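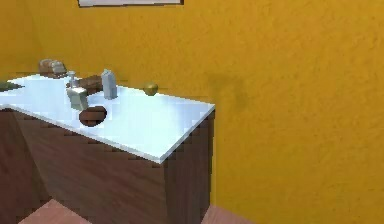 Wekenum Household Survey: Kitchen and Storage Module

Overview

This data card describes the public release of the Kitchen and Storage Module, a written survey of how households in the Eston district store food and everyday goods. Each row is one completed questionnaire. The release holds around 4,000 rows and 13 columns.

Collection

Questionnaires were mailed in January and returned by post or through an online form. One adult answered for each household. Answers were typed in by two clerks working separately, and any mismatch was checked against the paper form.

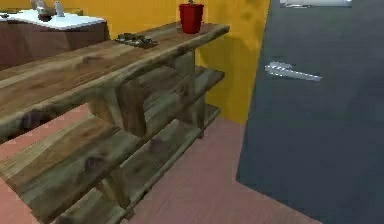
Households that left more than half of the items blank were removed before release. Remaining blanks are coded NA. A zero in the shelf_length column is a true zero and should be kept.

Fields

household_id: random number, not linked to any address
home_type: house, apartment, or other
counter_length: in inches, as reported
shelf_length: in inches, as reported
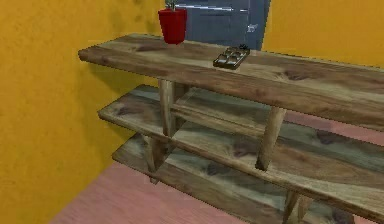

pantry: yes or no
shop_trips: trips per month

The remaining columns are listed in fields.txt, along with the wording of each item in the questionnaire.

Known Limits

Lengths were reported by the household and tend to fall on round numbers. Counter lengths above 80 inches were grouped into a single top value. 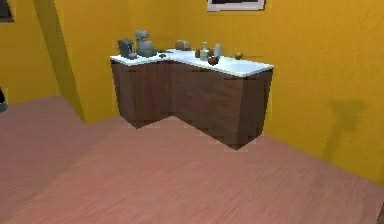 Renters are underrepresented, and the Griver weights supplied in weights.csv correct for this only in part. Users comparing home types should apply the weights and report that they did so.

Terms of Use

The data may be used for research and teaching. Attempts to identify a household are prohibited. Corrections should be sent to the Jääskeläinen Data Office, with the household_id and column name in question.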